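The white table, one month in

I have had the worktable back in the spare room since June and a couple of people asked how the white top is holding up, so I am writing it down in one place.

The table is the big one I bought from Lilian Makokha when she moved out of her studio. It was forty dollars and it took two of us to get it up the stairs. The top was dark brown and had a thick varnish on it that had gone sticky near one end, where I think a radiator used to be. I used it that way for most of a year. I cut fabric on it and I wrapped parcels on it, and I lost a lot of navy thread on it, which was the thing that finally made me do something. Dark thread on a dark table under one ceiling light is hard on the eyes.

I looked at replacing the top first. Vemwood quoted me 273 for a new one cut to size, delivery extra, and I closed that page fairly quickly. Then Thandeka Pretorius said she had painted her hall bench with the Alesetti furniture paint and still liked it two years on. A can was 25. I bought one can and a foam roller.

What I did

Scraped the sticky end with a plastic scraper. Washed the whole top with sugar soap and left it overnight. Sanded with 120 and then 240, wiped it down, primed it. The primer was left over from the bathroom shelves, so I can't tell you much about it except that it smelled.

After that, three coats of white. The can says two. Two would have been fine over a lighter wood, but I could still see a brown shadow when I stood by the door, so it got a third. I went over it very lightly with 400 paper between coats and wiped the dust off with a damp cloth. Each coat took less time than cleaning the roller did.

I picked matte because gloss bounces the lamp straight back at me. Lerato Hendricks told me I would regret matte on a work surface and that it would mark if I looked at it wrong. She has been right about a few things, including the curtain rail, so I did think about it for a day or two. I got matte anyway.

The color

The name on the can is a plain white with no cream in it. I had worried about it looking like a hospital. By the window it is properly white, and away from the window it goes cooler – a bit blue, a bit gray. I don't mind that. It is a good background for sorting small things, and I can match thread to fabric without carrying both out to the landing to check.
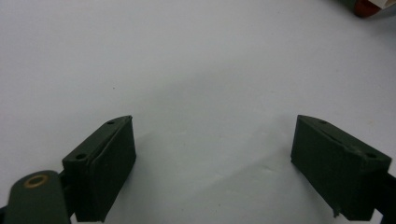
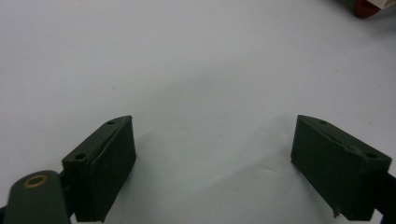 Pale and on the cool side in both. There is one tiny dark speck in the second, left of the middle.

What I would do differently

I would wait longer before using it. The can gives a time for touch dry and a much longer time for fully cured, and I read the first one and stopped reading. I put a pile of folded linen down on day two and when I lifted it there was a faint weave pattern in one corner. I sanded that out and rolled over it, and if you know where to look you can still find the patch.

I would also do the sanding outside. I shut the door and put a towel along the bottom of it and there was still dust on the bookcase in the hall.

The roller matters more than I expected. The cheap foam one left small bubbles on the first coat. For the other two I used a short-pile roller from the Amarasinghe hardware store on the corner and pressed less, and that went on flatter.

How it is holding up

Pencil comes off with an eraser. Tea comes off if I get to it the same day. Chalk wipes away but needs two goes with the cloth. The one thing that has really marked it is the blue dye from a new pair of jeans I was hemming, and I have stopped scrubbing at that because I was starting to polish the paint. A shiny spot on a matte table shows up worse than the stain did.

I keep the cutting mat on one end now and use the rest for pinning and wrapping. Hot iron stays on the ironing board. I haven't waxed or sealed it. Kgomotso Van Wyk says a clear coat would turn it yellow within a year, and I have half a can of the white left, so if it gets bad I will just roll another coat on.

The legs are still brown. I was going to paint them the same Saturday and then I didn't.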